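6 min read
Last updated in September

Is an old office desktop worth opening up?

Every few months somebody tells me I should stop complaining about the price of new computers and buy a retired office tower instead. Put more memory in it, they say, swap the processor, you'll have a machine that does everything you need. I have heard this from my brother-in-law, from two people at work and from a very long thread on the Clurnitz forum, which runs to 1264 replies and contains maybe 5 that are any use.

I don't quite buy it. I don't quite dismiss it either, so I've been spending more time than I'd like looking at the insides of these things, and in particular at the Dell kind, the black tower with the blue plastic bits. Lay one on its side, take the panel off, and you can see pretty quickly which parts of the sales pitch hold up. 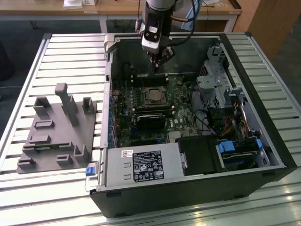 The pitch always starts with "no tools needed." Blue means you're allowed to touch it, more or less. The drives come out with blue latches, the slot covers have blue on them, and there's a blue tab sticking out past the end of the power supply. Fine. I like a color code as much as anyone. But the color code covers the parts that were easy to begin with. A hard drive is a box you slide in and out. I never lay awake worrying about a hard drive.

What does worry me is the processor, and there's no friendly blue on that. There's a metal frame, a lever, and a square of tiny contacts you can ruin by sneezing near it. Sem Van Dijk, who has fixed up a lot more of these than I have, told me I was being dramatic and that you simply lift the lever, lift the frame and pick the chip straight up. I asked him how many he had wrecked. He changed the subject to memory.

So, memory. On this one point I'll give the upgrade people their due. Memory sticks are about as hard as putting toast in a toaster, provided you line up the notch and push harder than feels polite. If somebody hands you an old tower and the only thing wrong with it is that it's slow with ten tabs open, try that first and leave everything else alone.
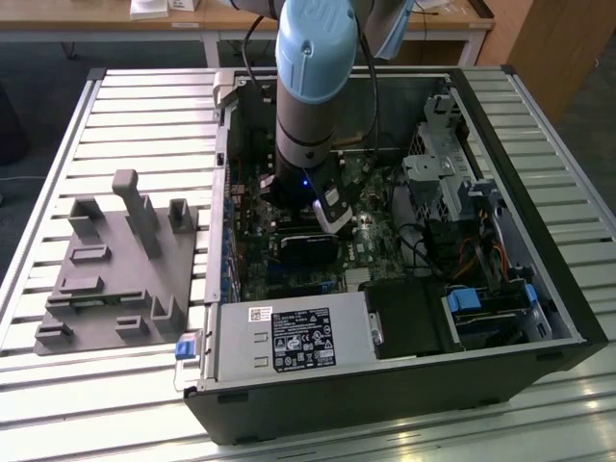 Then there's the wiring, which I think gets left out of the conversation on purpose. Red, yellow, black, all bundled together and coming down under the drive cage on its way to the drive bays. It looks like somebody stuffed a drawer shut. You can work around it, but you'll be working around it the whole time, and every guide I've read shows a case with the cables tucked away by a person who had all afternoon.

My own rule is to take a picture of the cables before unplugging any of them. Sem says I should label them. I bought a roll of Trutby labels for this, and they came off on my fingers.

Some other things I'd check before paying for one:

- The label on the power supply. All that small white print and all those little certification marks, and you only want the wattage and which rail gives you what. Read it before you buy a graphics card. Sellers love to say "plenty of power" and then not tell you the number.

- What card is already in there. A card in the slot is no proof of a good card in the slot. Plenty of office machines were given one just to run a second monitor.

- Whether the processor is included. I've seen listings where you had to read down to the last line to find out it wasn't. Ask for a photo of the socket, straight on, with decent light.

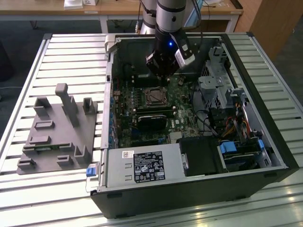
What it costs once you stop kidding yourself

The tower is the cheap part. I was quoted $100 for one at Saraç, the secondhand place near the bus depot, and I stood there nodding as if that were the total. Then came a bigger drive, then memory, then a processor if the socket is bare, then a little tube of thermal paste that I will use once and lose. By the time I'd written it all down I was at $200 before looking at graphics cards, and at that price a used laptop starts to look pretty sensible. It also comes with a screen.

The reply I always get is that a laptop can't be repaired and a tower can. True enough, as far as it goes. I'd just ask how many of the people saying it have opened theirs in the last few years for anything other than dust.

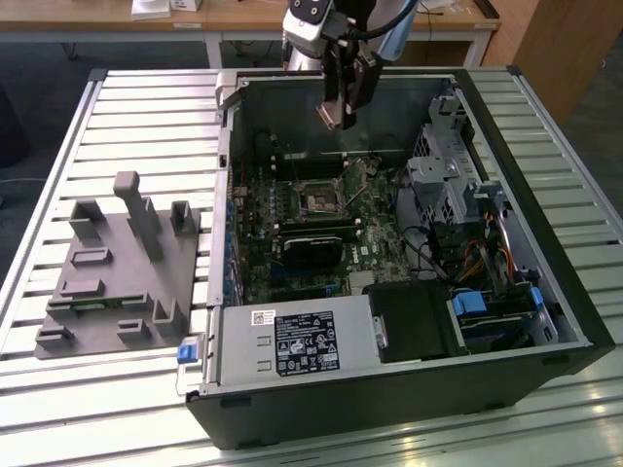

I will admit the layout is better than I expected. The drive cage stays on its own side, the power supply lies along one edge, and the board sits out in the open in between. You can reach the memory without taking half the machine apart, which I can't say for the Testeck mini PC on my desk. That one has a sticker over the screw I need.

The black plastic shroud I'm less fond of. I understand that air has to go somewhere. I also know that large plastic pieces in old computers tend to be held on by small plastic hooks, and I have broken enough of those in my life, on cars and vacuum cleaners both.

For now I haven't bought one. The tower at Saraç was still on the shelf when I went by, and I asked the man at the counter whether he'd take the side off so I could check the socket. He said to come back after lunch, when he'd have more room on the counter. I may go. I'd want to see the memory slots too, and read the label on that power supply for myself.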